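**student paper wants a "profile" of every senior – opt out??**

**kestrel_mom** wrote:
ok so my son came home with a sheet from the Flusbridge High paper. they're doing a profile on every senior before graduation in June, 30 questions, some of them pretty personal. "who do you miss" type stuff. He doesn't want to do it but says everyone is. anyone know if its optional

**dlr88** wrote:
optional. My daughter skipped it last year, zero fuss. They printed her name and her activities, done

**pinecone_ave** wrote:
Not totally true, ours got asked three times by three different kids. Polite but still. And the one they did run had her quote cleaned up so much it didnt sound like her

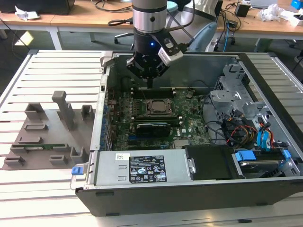
**Flusbridge High School – Journalism & Student Media**

**S. Athumani (adviser)** wrote:
Sharon Athumani here, I advise the paper. Yes, optional. Any senior can skip any question or the whole thing, just tell the reporter or email me. Students can also read their quotes before we print, ask by 4 pm on deadline day. Three asks is too many, I'll talk to the staff.

**kestrel_mom** wrote:
thank you!! wish that was on the sheet tho

**S. Athumani (adviser)** wrote:
Fair. Adding it to the next batch.

**oldcopydesk** wrote:
Reading quotes back before print – don't love that. Worked at a small daily for years and we never let sources do it. You end up with mush. Teach them to take good notes instead

**dlr88** wrote:
they're 17. its a school paper not the Pentagon papers

**oldcopydesk** wrote:
So teach them right at 17. Checking a fact with someone, sure. Letting them rewrite what they said, no

**pinecone_ave** wrote:
my kid would of taken the mush over what they ran lol

**kestrel_mom** wrote:
Update, he's doing it after all. Skipping the family questions, answering the ones about band and his job. Took him ten minutes. He wants to know if he can send his own picture

**S. Athumani (adviser)** wrote:
He can. Vertical, head and shoulders, no filters please. Same email as the sheet.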